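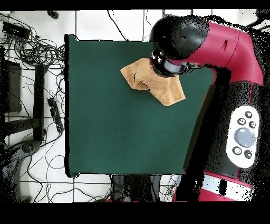

tan towel on dark green

Latifa Amrani
September

so I signed up for adult swim lessons at Hosetti pool and I have THOUGHTS, thread incoming

for background: I grew up two blocks from a lake and never learned. I could stand in water up to my ribs and look confident, and that got me through every pool party until I was a grown woman with a mortgage

the class is 90 minutes, which sounded like a lot on the website and is a lot in the water. there are six of us and the first night we all picked the same corner of the shallow end and held on to the gutter like it was a bus pole

first thing we did was put our faces in and blow bubbles. I have not felt that silly in years and I loved it!! the man next to me laughed mid-bubble and had to go cough on the steps for a while (he's fine, he's now the best floater in the group)

floating is so hard for me. I tense up, my hips sink, my feet go down, and then I'm just a person standing in a pool again. the instructor keeps saying "look at the ceiling, ears wet" and I want that on a mug

water up the nose: hum. just hum a little the whole time your face is under. I do the same four notes of a cereal jingle and it works every time

goggles update. went through 3 pairs. the first leaked, the second gave me raccoon eyes until lunch the next day, and the Plomer ones are the keepers. soft, cheap, a bit ugly

also bought a Massawe swim cap because I have a lot of hair and the drain at that pool has suffered enough. putting it on takes longer than my warmup. dunk your head first, then stretch it from the front, then beg 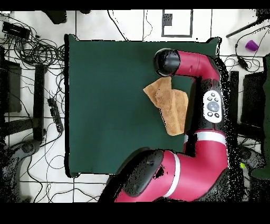

green tabletop, folded towel

packing list for anybody starting out: suit, cap, goggles, flip flops, a big snack, a quarter for the locker, and TWO towels. one for you and one to stand on, that changing room floor is a swamp from 6 pm on

the snack is not optional btw. I came home after lesson two and ate cold noodles over the sink with my coat on

ok numbers, people asked. 178 dollars for the whole course, and that includes the open swim in the mornings, so I've been going before work too. the lockers are extra

morning swim is a different world. it's me and the retired ladies, who do sidestroke and talk the entire time. one of them told me I kick like I'm mad at somebody. fair! I slowed it down and got across the pool without stopping for the first time

I yelled when I touched the wall. they clapped. I went home and told my sister, my neighbor and the dentist

next goal is the Plorkine swim in the spring, the short one, nearly 1420 yards of open water with a lot of kayaks nearby for people like me. not signed up yet. I have the page open in a tab and I look at it at night

still can't do the breathing on my left side. if you have a trick for that please tell me, all I get is a mouthful

going again tomorrow at 7, noodles are already in the fridge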